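Uklow Household Sorting Set

README, revised January
Maintained by Regula Widmer and Theophilus Mensah

What is in the set
960 clips of small household goods being sorted on a white counter or tabletop. The goods include picture frames, writing tablets and other light items. Each clip has a task line, such as "put the frame in the tray", and a result field.

Frames are logged under "decor". Stacked frames get one entry per frame, and the one on top is listed first.

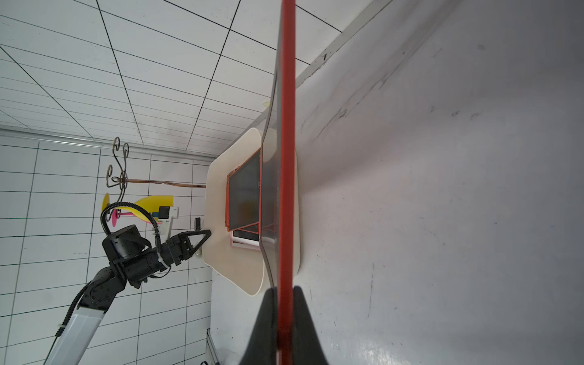
Are frames with glass kept apart from frames without it?
They share the same folder. Use the "glazed" field to separate them.

Containers
Trays and bins are logged as "container" whatever their size. We don't wash them between clips, so marks and crumbs may carry over from one clip to the next. If you filter on clean surfaces, use the "wiped" field, which Ívar Frandsen filled in by hand.

Writing tablets are logged under "desk", one entry each. Their color goes in the notes.
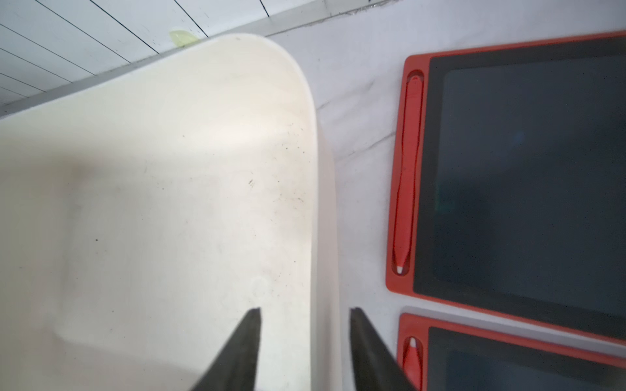

An item counts as sorted when it is let go inside the rim. Items left leaning on the rim are marked "partial". Ívar and Theophilus checked these separately and disagreed on 16 clips, which are listed in disputed.txt.

Known problems
The task line is missing in 4 clips.
"Tray" and "bin" are used loosely in the older task lines.

Send corrections to Regula.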